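4.2 Socks, and the problem of the acceptable gift

The literature on holiday giving has tended to concentrate on gifts that fail. This is understandable, as failed gifts make better stories, and people who were once handed a singing fish at a family dinner are generous with their time in interviews. Our interest in this section is in the gift that neither fails nor succeeds. In the Bonthorpe survey, that gift was socks.

Of the 500 adults who completed the December questionnaire, 248 reported receiving at least one pair of socks over the previous holiday season. No other item came close. Candles were next, followed by the broad group we coded as "things for the bath," which included a loofah that one respondent described at a length the form had not been designed for. Respondents were recruited at the two Bellis supermarkets and through the Fluluren gift shop's mailing list. We accept that the second source leans toward people who like gifts, or at least toward people who once wanted ten percent off.

Asked to rate each gift from "disliked" to "loved," sock recipients overwhelmingly chose the middle box. Several wrote "fine" next to it, in case the middle box had been too emotional. The follow-up interviews, of which there were 38, bear this out. Socks were spoken of warmly in general and vaguely in particular. Most interviewees could say who gave them socks, but far fewer could say what the socks looked like, and three went to check.

It matters here what sort of socks are meant. Our coding scheme separated novelty pairs (reindeer, tacos, the recipient's own dog) from plain ones in a single color, such as the black, white, red and light gray-blue socks in Figure 3. We had expected the novelty pairs to be better liked. They were, on the day itself. By February the order had reversed, and plain socks were ahead on every measure of use we had. The taco sock, it would seem, has one good morning in it.
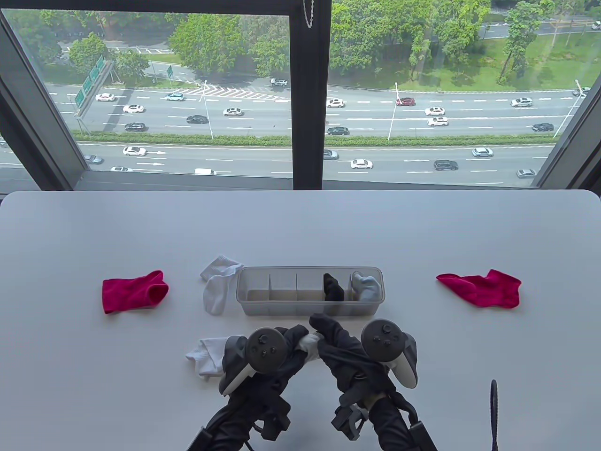 Givers told a different story from receivers, as givers do. When we asked why they had chosen socks, the most common answer was that the recipient "always needs them." We compared this with the receivers' own accounts of their needs and found little agreement. People who got socks already owned plenty of socks, many of them from the same giver. One household in our interview group had exchanged socks in both directions for nine years running, with neither side having asked for any and each believing the other to be keen.

A second group of givers was more candid. These respondents said they bought socks late, often on the last evening before the holiday, from a rack near the register. The Bellis stores put such a rack out in the middle of November and do not take it in until January, and we observed it for several evenings from a bench by the pharmacy. Shoppers who stopped at the rack rarely looked for long. Many picked up a pair, looked at the ceiling for a moment as if running through a list of uncles, and picked up a second.

We do not think this should be read as laziness, or not only as that. A gift has to be given, the giver is tired, and socks are a way of meeting the duty without making a claim about who the other person is. A book says "I think you would enjoy this," and may be wrong. A sweater says something about size. Socks say that the recipient has feet, which in our sample was a safe guess.

Interview transcripts were coded in Dradis by two of the authors working separately. Of the passages on gratitude, 28 were coded differently on the first pass, nearly all of them turning on whether "oh, you shouldn't have" was to be taken as thanks or as advice. We settled these by discussion, some of it brisk.

Two limits should be noted. The first is that Bonthorpe has cold winters, and socks may count for less in places where people can go without them. The second is that we asked about the winter holidays alone. Valentine's Day and Father's Day have their own default gifts, and it would be rash to assume that a box of chocolates or a barbecue fork does the same quiet work. Pilot interviews on Father's Day suggest that it may – several fathers had more than one fork – but the sample was small and met in August, by which time feelings had cooled. We return to the matter of repeat gifts in Section 5, where the candles are also dealt with.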